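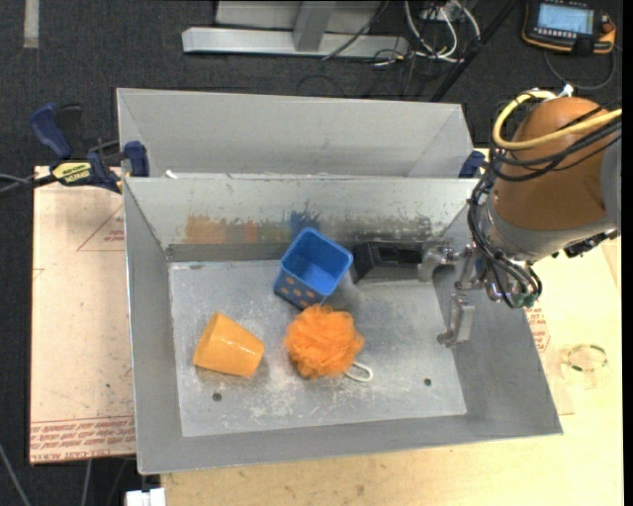 Can you teach a robot arm to pick things out of a bin by remote control, with no programming background?

After a weekend of practice, most people can, provided they have patience and a forgiving set of objects. The teaching part is easy. Teaching it well is where the evenings go.

I bought the Ivow remote teaching kit in February, on the strength of a demo by Sigrún Mikkelsen that made the whole business look like stirring soup. You hold a grip, you move your hand, the arm moves its hand, and the software writes it all down. Mikkelsen has the wrists of a concert pianist. I have the other kind.

Setup took three hours, most of it spent on a calibration routine that asks you to "trace a relaxed square." I have never met a relaxed square. The software rejected my first one as a circle.

Once you're in, the feel is good. There's a small lag, which you stop noticing by the second session, and the finger trigger is nicely weighted. Cups are a pleasure. Anything made of netting is a character test: you close the fingers, you lift, and you learn how much of it you were holding.

The recording screen is the best thing in the box. Every attempt gets a strip you can trim, label or throw away, and throwing away is one button, which tells me the designers have watched real people do this. I kept 135 attempts out of an afternoon and a very long evening. The manual suggests 900 before you expect much. The manual was written by someone with a better chair.

My complaints. The grip's cable is too short by an arm's length (mine, not the robot's). The undo key sits next to the save key. The English help pages refer you to a chapter called "Gentleness," and there is no such chapter. I wrote to support and got a kind reply from Preben Snorradóttir, who said it was coming.

I also tried the older Brondau hand-guiding handle, where you push the arm through the motion yourself. It's cheaper and you feel every contact, but your shoulders pay the difference, and your own elbow ends up in half the recordings. For big slow moves I'd still take it. For picking small stuff out of a deep bin, Ivow wins easily.

Four stars. It would be five with a longer cable, and I'd like my Monday night back.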